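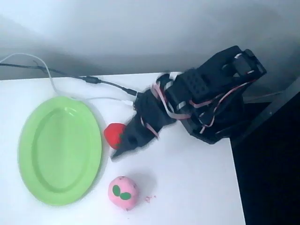

My First Real Watch (and the One I Sent Back)

September 16, 2019

So I finally did it. After six years of wearing my phone in my pocket and calling that a watch, I bought a grown-up mechanical one!

I'd been going back and forth since March. The first one I ordered was a Famivo diver, steel bracelet, big chunky bezel, and I loved it for a whole evening. Then I tried to button a shirt cuff over it. Nope. My wrists are tiny and that thing sat up there like a hockey puck, so back it went (they were very nice about the return, for the record).

Next I fell hard for a Bachmann dress watch at $4,000, which was silly, as my budget was $2,000 and my husband knows it. I visited it twice. The saleswoman let me hold it up to the window both times and I still think about that blue dial.

What I ended up with is the Bavden hand-wound, small seconds at 6 o'clock, cream dial, brown strap. I swapped the strap for a gray Perkon one the same week because the brown squeaked. I wind it every morning while the coffee brews, and it runs a little fast, which suits me fine since I'm always late anyway.

Next up is finding a decent travel case. If you have one you like, leave me a comment!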